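Kaltau Rooms: walls, shelves and ceilings

Data card, release 6
Last updated 2024-03-31

Summary

Kaltau Rooms is a collection of still pictures of indoor rooms with written notes on their fixed parts: walls, ceilings, long shelves, light fixtures, wall panels, and openings into adjoining rooms. It was put together for people who keep records of interiors and need consistent words for what is attached to a room, as opposed to what is carried in and out of it.

The release holds 827 pictures. Of these, 373 have complete notes. The rest have a room code and a lighting code only.

Sources

Pictures come from three sites, named in the site column.

Civon: former workshop building, now mixed use. High rooms, most with exposed beams.
Quezada: two floors of a teaching building. Suspended ceilings throughout.
Trivholm: storage and office rooms. Low ceilings, narrow shelving, few windows.

Site names are project names and do not match street addresses. The room key is kept separately and is not part of the release.

Fields

picture_id: text, unique
site: Civon, Quezada or Trivholm
room_code: text, site prefix plus number
wall_main: color of the largest wall surface in view
shelf: none, short, long
shelf_shadow: y or n
ceiling: flat, suspended, beams, not seen
fixture_type: tube, round, panel, other; multiple values separated by a semicolon
cable: y or n, for any cable run visible on a wall or ceiling
opening: y or n, for a doorway or wider gap into another room
adjoining_light: on, off, not seen
notes: free text, 400 characters maximum

Empty cells mean the field was not filled in. They do not mean "none".

Note-taking rules

A shelf is "long" when it crosses more than half the width of the wall it is fixed to. Brackets are not recorded.

The shelf_shadow field was added after the September revision. A shelf under strong ceiling light can put a gray band on a white wall, and early notes recorded that band as a painted stripe. Civon rows were corrected. Trivholm rows were not rechecked.

Color is the color of the surface, not of the light on it. White walls under tube lighting are entered as white even when the picture has a green or yellow cast.

Beams are entered only when the beam itself can be seen. A shadow line on a flat ceiling does not qualify.

A fixture in an adjoining room does not go in fixture_type. Use adjoining_light.

People, tools and loose equipment are outside the scope of the fields. They may be mentioned in notes if they hide part of a wall or opening.

Sample record

site: Civon
wall_main: white
shelf: long
shelf_shadow: y
ceiling: beams
fixture_type: tube; round
cable: y
opening: y
adjoining_light: on
notes: Thin white cable runs diagonally on ceiling. Small rectangular panel near upper edge of wall, right side. Framed picture on wall of adjoining room.
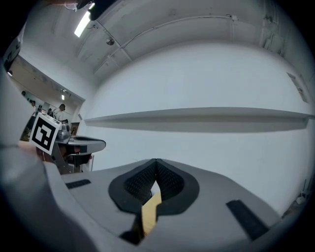

Is a picture hung on a wall counted as a fixed part of the room?

It is not given a field of its own. Framed pictures, calendars and signs go in notes, and only when they are large enough to be recognized. Wall panels are treated the same way unless they give light, in which case they are entered as "panel" under fixture_type.

Known problems

Lighting codes at Quezada were assigned per room, so a picture taken with the lights off may still carry the code for lights on.

The "round" value covers any small round ceiling fixture, including ones that may not be lamps. Do not use it to count light sources.

Files

rooms.csv: all rows
rooms_complete.csv: rows with complete notes
codes.txt: lighting codes and site prefixes
changes.txt: corrections by release

Both CSV files are UTF-8, comma separated, with a header row. Text containing commas is quoted.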